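Dzifa Gyamfi has a kettle in her workshop that takes so long to boil we had covered her whole childhood before there was any tea. I didn't mind a bit. She grew up above a fabric shop, the middle of three sisters, and she can still tell you which roll stood where. She now makes patterns for a living, the repeating sort that end up on walls, curtains, cushions and cupboard fronts, and I have wanted to talk to her ever since I stood in a friend's hallway at Bavgate and couldn't stop looking at the wallpaper.

That was one of hers, it was called Hotska, and it was nothing more than a row of leaning triangles in two greens. I went home and drew it on the back of an envelope. It didn't work at all when I drew it.

"No, it wouldn't," she says, delighted. "Everyone does that! They draw one triangle very nicely and then they draw it again, and again, and it looks like a fence. You have to draw the gaps. The gap is a shape as well. When I started I spent a whole winter on gaps."

She started at thirty, which she thinks is late and I think is perfectly sensible. Before that she worked in the office of a carpet warehouse, answering letters from people whose stair runner didn't line up. She loved those letters. People would send drawings of their stairs, sometimes with the cat in.

"What I learned from that job is how much people notice," she says. "They'd say they didn't care about pattern, they just wanted something plain, and then there would be a join out by the width of a pencil on the fourth step and they couldn't sleep. So they did care. They cared like mad."

## Starting with a comb

Her first printed design came from a comb. She had been trying to carve a wave into a lino block, made a mess of it, and in a temper dragged a broken comb through a tray of ink and across some lining paper. The marks had a jagged side and a smooth side. She turned the paper over, cut it up, laid the strips next to each other and stayed up until two in the morning moving them about.

"I rang Boglárka and woke her up. I said, I've got stripes with teeth. She said, go to bed."

Boglárka Vörös has the other half of the workshop and prints nearly everything Dzifa designs. She was mixing a yellow while we talked, and put her head round the door every so often to correct something. (It was half past two in the morning, apparently, and what she said was ruder.) The two of them met on an evening class where they were the only students who stayed to wash the screens. They have shared a roof for years and still argue over the radio.

The stripes with teeth became Asante, and Asante has been through 51 versions. Dzifa keeps them all in a plan chest, in order, and pulled out a good many for me. The early ones are very black and rather fierce. By the twenties the teeth have shrunk and the stripes have moved further apart, and then around version 30 there is a sudden burst of orange that she won't discuss.

"Orange was a bad spring," says Boglárka from the other room.

What I hadn't expected was how different the same stripe looks depending on which way it runs. Dzifa held a sheet upright, then tipped it a little, and it was like watching someone lean in to tell you a secret. Upright, it was tidy and a bit stern. On a slant it had somewhere to go.

"Tilt is the cheapest trick there is and I'll never be tired of it," she says. "You haven't added anything. Same ink, same paper. But your eye goes down it like a slide. I'd tilt everything if they let me. You do have to think about the poor person hanging it, though, with a bucket of paste and a ceiling that isn't level."

## Pattern on wood

Lately she has been thinking about wood, and here she really gets going. Wood brings its own pattern with it. You can't lay a stripe on it as you would on white paper, she says, because the grain is there already and it has been practising for longer than you have.

"People are frightened of it. They either cover it up completely or they won't touch it. I think you can have a conversation. If the grain is long and streaky, put something short and sharp next to it. Little notches. Then you see the grain better! It's the same as with salt."

She has a box of offcuts under the bench, given to her by a joiner two doors down, and she tries things out on them with a brush and a strip of masking tape cut with pinking shears. Pinking shears come up a lot. She owns four pairs and lent me one to try. It is wonderfully satisfying, a sort of crunch, and I cut up most of a paper bag before she took them back.

Dark wood is her favourite. On pale wood, she says, a black line shouts, and on dark wood you come across it slowly, perhaps only when the light has moved round in the afternoon. She likes a pattern that somebody might live with for a month before spotting. Her sister had one of her cupboards for the whole of a summer before she rang up to ask whether those edges had always been zigzag.

I asked what goes behind a thing like that. White walls?

"Oh, please, no. Well, all right, sometimes. But a soft green-grey is much kinder. It's like being in the shade. Brown looks warm against it, and it changes all day long without making a fuss."

Boglárka, yellow to the elbow by now, says she could make that green in her sleep. She has a notebook of recipes with a thumbprint of each colour beside it, and green-greys take up more pages than anything else. There is one with a note reading "too much like soup" and another, just underneath, reading "good soup".

## Wamix

The big news, if you follow these two as I do, is Wamix. It is a set of 50 small designs made to be mixed, each one able to sit beside any other without a join that hurts. It has taken most of three years. Dzifa worked it out with tracing paper and then with bits of card on the kitchen floor, which meant that for a while everyone who came round had to go in by the back door and eat standing up.

She tried 201 designs to find the ones that behaved. Some were lovely and had to go. She is still cross about a small one with fish bones in it, which looked marvellous alone and picked a fight with every neighbour.

"You can't keep the difficult one just because it's pretty. I did try. I had it in and out of that set four times."

"Five," says Boglárka.

The set goes on show in April, on the long wall of the old bus canteen at Bavgate, and visitors will be allowed to rearrange it. That was Boglárka's idea. Dzifa was against it for a fortnight and is now the keener of the two. She wants to see what children do with the low rows, and whether anybody puts two of the same together on purpose, and she has already asked for a chair in the corner so that she can watch.

Before I left I asked how somebody should begin, if they have never made a pattern and would like to. She went straight to a drawer and came back with a potato knife.

"Cut a triangle. A bad one. Print it in a line until you're bored, and then do one more line next to it, going the same way, and leave a bit of room between. Then go and have your tea. When you come back you'll have a favourite part, and you start from that."

I have done it twice since. My favourite part is in the bottom corner, where I ran out of ink, and I've sent her a print of it.
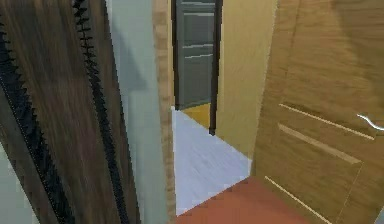 *Dark wood grain, two lines of black saw-tooth and a pale grey-green wall.*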